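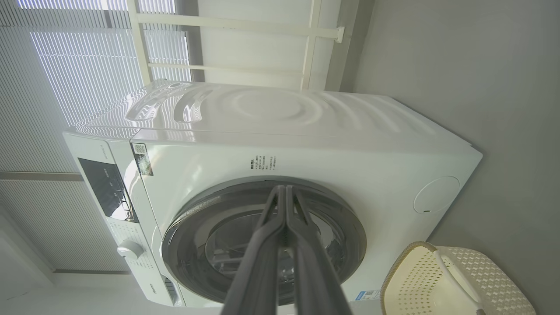 *Front loader by the window, rack overhead*

**trotier54:** Anyone put a metal rack over their washer? I want detergent up there but I worry about it shaking during spin.

**yunakoo:** Mine has been fine since March. Level the washer first.

**e_herrero:** Disagree. I'd bolt it to the wall - square tube or not, tall racks sway.

**yunakoo:** I rent, so no bolts.

**trotier54:** Renting too. I'll level it and keep the heavy jugs on the floor.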